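Okell Garment Care, Dondholm
Progress report to the Falavia Fund
Folding automation and staff transition, second period
Prepared by Angus Baxter, operations manager
25 March 2019

Where we are

The grant pays for two things: teaching the folding arm on the Marar line to handle ordinary household clothing, and moving our hand folders into other work as the arm takes on part of theirs. The first is a little behind the plan. The second is on schedule, with some problems described below.

The arm already handles towels and pillowcases. These come off the dryer flat and all the same shape, and it has folded them on the day shift since November. Personal clothing is harder. Customers send it in mixed bags, and a T-shirt can arrive inside out, twisted or balled up with a sock in the sleeve. All of that is still folded by hand.

Recorded folding work

The arm learns clothing from recordings made by our own folders. They work with a hand-held gripper in each hand, with yellow fingers much like those on the arm, and the grippers record how each garment is picked up and laid down. We agreed on a target of 1000 accepted folds for this period. We have 789. Most of the shortfall comes from the first weeks, when many recordings were rejected for gripping too far in from the edge of the fabric. The rejection rate has come down since then, and we expect to reach the target before the next report.

Part of the recording is done in homes, on beds and tables of different heights and surfaces. The plant tables are all the same, and a model trained only on those did badly in the supplier's tests. Folders who take home sessions are paid their normal hourly rate plus travel time. 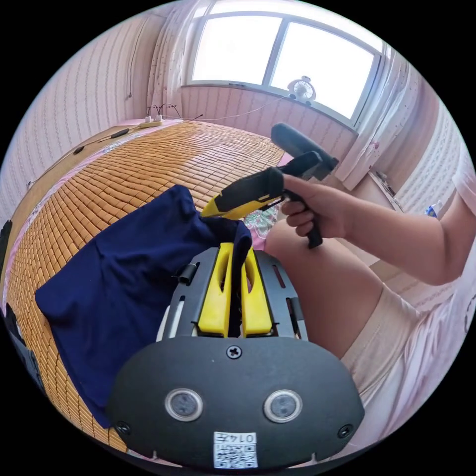
Home recording session: a navy garment held by one corner, with the second gripper just above it.

The folders were trained for this by each other more than by the supplier. The supplier's session covered charging, file transfer and how to hold the tool. It did not cover how to find a shoulder seam in a pile, and our people know that already. We asked two of the most experienced folders to write down how they do it, and their notes are now the working guide. It is short and has been changed several times.

What has changed for the folding team

There were four full-time hand folders on the day shift when the project began, and all four are still employed here. Two now split their week between recording and the folding tables. One has moved to intake and inspection, at her request. The fourth stays on hand folding full time and has told us she wants to keep it that way. We have agreed to that for the length of the grant.

The recording work is slower than folding by hand. A garment that takes a few seconds at the table takes much longer with grippers, and several staff said they felt clumsy with a job they have done for years. Daily piece targets do not apply to recording hours. We should have put that in writing at the start. For the first few weeks people were watching the wall display and rushing, and that was one cause of the rejected recordings.

Wrist and forearm strain came up in both staff meetings. The grippers are held out in front of the body for long stretches, and the grip has to be squeezed and released constantly. Sessions are now limited to the length of one half shift, with a break in the middle, and no one records on consecutive days. Complaints have dropped, but not to zero. We have asked the supplier for a lighter handle.
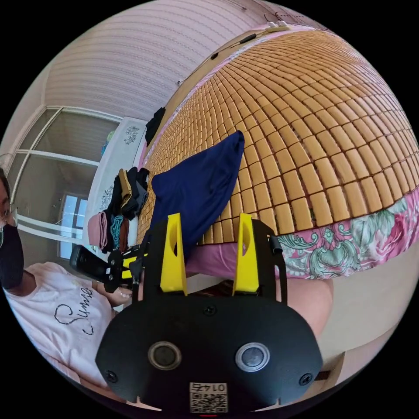
Navy cloth held up over the mat, with a stack of folded clothes on the bed.

Pay is the question staff raise most. Folding is our lowest grade. People who record are doing skilled work that the new equipment depends on, and they have asked for the grade to reflect it. Management has agreed to a temporary supplement during the project and has not agreed to anything after it. I expect this to come back, and I think the staff have a fair case.

Two people also asked who owns the recordings and whether they could be used to run an arm at another company. Under the supplier contract they can be. We have explained this to everyone who records, and one person has stepped back from home sessions as a result. Her hours were not affected.

Spending

Equipment costs are within budget. Travel for home sessions is over, mostly on account of short sessions spread across town. We are now booking longer visits and fewer of them. Training is underspent, and we would like to move part of that line to the travel line. A separate request form is attached.

Next period

- Finish the clothing recordings and add children's sizes, which we have hardly touched.
- Run the arm on plain T-shirts for one trial week, with a folder beside it to refold what it gets wrong. The refolds will be logged.
- Hold a staff meeting before the trial week - the last one was held after a change had already been made, and people objected to that.
- Settle the written job description for intake and inspection.
- Report back to the Fund on the grade question, whatever the answer is by then.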